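Week 4 notes – teaching a puzzle without a tutorial

Okay, so before Friday I'd like you all to have played the first world of Plurkum, which is on the lab machines. It's a block-sliding game, it's short, and I picked it mostly for level 2. If you get stuck, stay stuck for a bit! I want you to remember what that felt like when we talk about hints.

Level 2 has one block, one gap and no text at all. You push the block because there's nothing else to push, it drops in the gap, and now you know that blocks fill gaps. Compare that with Driltumano, where the same rule takes three pop-up windows (I skipped all of them the first time, and I bet you will too).

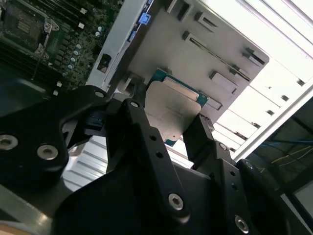

The word I keep using for this is "gating", and people mixed it up with difficulty last week, so let me try again. A gate is a spot you can't get past until you've understood one particular thing. It can be very easy. Level 2 is a gate, and my niece got through it in seconds.

Where it gets messy is when two rules meet. Wollemik has 80 levels and introduces its ice tiles and its switches in the same one, number 17, and I still think that's a mistake – if a player fails there, they can't tell which rule they got wrong. I know some of you love that level. Bring your arguments.

For the assignment, design three levels on grid paper that teach one rule with no words. Then hand them to somebody outside the class and keep your mouth shut while they play. Write down where they stop and what they try next. One page of notes is plenty, messy handwriting is fine.

Reading is the Rautiainen chapter on undo buttons, the first half only. We'll get to the second half when we do move limits in April.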